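About Horavach

We teach people how to fold things. Shirts, towels, pillowcases, baby blankets, the fitted sheet that everybody dreads — if it's cloth and it has to end up flat in a drawer, we've probably spent a whole afternoon arguing over the best way to do it, and enjoyed every minute.

Horavach started as an evening class in the back of the Plorance laundromat on Dow Street. We had one long table, 6 students and a mountain of clean towels that had to be on the shelves by morning. The towels got done, people asked when the next class was, and we've been adding classes ever since. Last October we passed 917 students, from college kids doing their own wash for the first time to hotel staff who fold 400 towels in a shift and wanted to go home with less of a sore back.

What happens in a class

Everyone stands (or sits, if that's easier on you) at a big, plain table. We love a big table! You need space to lay a shirt out fully, get the sleeves where you want them and smooth it from the middle toward the hems. Beginners start with a bunched-up heap of clean clothes, the same as you'd have at home, and the first skill is finding an edge. Pick up a corner, follow it along with your fingers, find the next corner. It sounds too simple to teach, but it's the part our students write to us about months later.

From there we go on to thirds, halves and the stand-up fold for drawers. The Silus fold is our own, named after the street where we rent our second room, and it's made for long-sleeved shirts that have to travel. You finish with a packet the size of a paperback. We also do a session on folding with a partner, which is great for sheets and tablecloths and gets pretty loud.

Bring your own things if you like. Stretchy fabrics, slippery fabrics and shirts that have lost their shape are all welcome, and we're always happy to meet a garment we haven't figured out yet.

Group visits

We come out to workplaces, dorms, shelters and community centers, and we bring the practice cloth with us — 100 pieces, all washed, in a mix of sizes. We need tables that reach hip height or close to it, chairs for anyone who wants one, and decent light. A visit lasts an hour and a half. For larger groups we split into two tables and swap halfway, so everybody gets time with both the shirts and the towels. 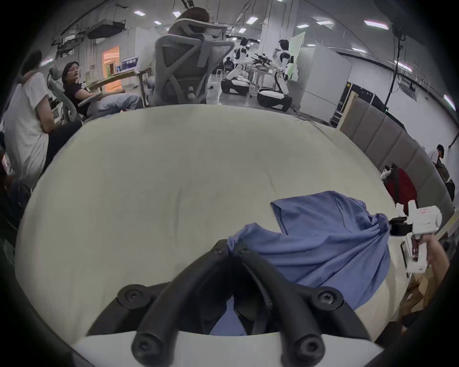 Do I need to iron my clothes before I bring them to class?

Clean and fully dry is all we ask. Most wrinkles can be smoothed by hand on the table, and we'll show you how in the first ten minutes.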